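Brondlow Local Forum > Council & Politics > So who actually runs the town now? (coalition talks)

Kelly Clegg
Posted Dec 21, 2025

OK, I have been refreshing the town website all morning and I'm way too excited about this, so I'm starting a thread. For anyone who missed it, the count is final and no group has a majority on the new council. The Enden Ward Alliance came out with the most seats, the Town Party is right behind, and the two independents get to decide everything. Two people! I have lived here my whole life and never seen a council where the votes weren't settled before the meeting started.

Steinarsdóttir said last night that she'll talk to both sides and won't sign anything until she sees a written agreement on the bus routes. I think that's great. What does everybody want to see in the deal?

millrace_dan
I want to see no deal. Let the Alliance govern as a minority and win each vote on its merits. A written pact just means the arguing happens in somebody's kitchen before the public gets in the door.

Kelly Clegg
But Dan, the budget has to pass by May. If it fails we go on the old numbers for another year, and the old numbers have nothing in them for the Utaseck Road bridge. I'd take a boring signed agreement over that any day.

Gemma Tindall
I'm with Kelly on the budget and with Dan on the kitchen part. Why not both? Sign something short that covers the budget and the mayor's job, publish it, and leave everything else open. Our neighbors over in Utaseck did that and their meetings got so much better - people showed up to watch! I went to a couple myself and the public seats were full.

northside_pat
Utaseck also had to redo its whole agreement after the first year because it was so short that nobody could agree what it meant. Sorry to be the grump.

Gemma Tindall
Fair, but they did redo it, and in public, and it held. I'd call that working.
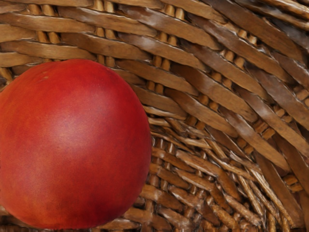 Round and red, in a wicker basket.

oldenden
Can we talk about the mayor's job for a second? The Alliance says the biggest group gets it automatically. There is no such rule. I read the charter again (yes, I own a copy) and it says the council elects the mayor from among its members, period. Steinarsdóttir could be mayor if enough of them voted for her.

Kelly Clegg
Oh wow, I did not know that! Would she want it though?

oldenden
No idea. But she won Enden by 329 votes with no party behind her, so she has as good a claim as anyone.

millrace_dan
She has a claim to represent Enden. One ward. The Alliance got votes all over town, and I say that as somebody who didn't vote for them. If the mayor comes from a group of one, a lot of people are going to feel cheated.

oldenden
They can feel how they like. They elected a council, and the council elects the mayor. It's been that way since the charter was last rewritten in 2000.

northside_pat
Agree with Dan here, which may be a first. Legal and smart are two different questions. Put the biggest group in the chair, give the independents the planning and transit seats, and make everyone sign up to the budget. Then the bus routes get looked at by somebody who really cares about them.

Kelly Clegg
Pat, that's kind of brilliant. Steinarsdóttir on transit! She knows every stop on that 60 bus, she talked my ear off about it on my own porch (and I loved it).

Gemma Tindall
I could live with that. My one condition would be that the Town Party isn't frozen out completely. Give them the audit seat. The opposition should be the ones checking the books, and they have a couple of people who are good with numbers.

millrace_dan
Still no pact for me, but if there has to be one, that's the least bad version so far. Is the first meeting open to the public?

Kelly Clegg
Yes! Doors open half an hour early and you can sign up to speak for three minutes. I'm going, I'm bringing my sister, and I'm asking about the bridge. Please come even if you disagree with me on all of it.

Reader comments

tess_b: Just moved to Brondlow and learned more from this thread than from all the campaign flyers put together. Thank you all!

hollis44: oldenden is right about the charter. The mayor part is on the page after the one about filling vacancies.

northside_pat: Signed up to speak. Bus shelters. Bring snacks.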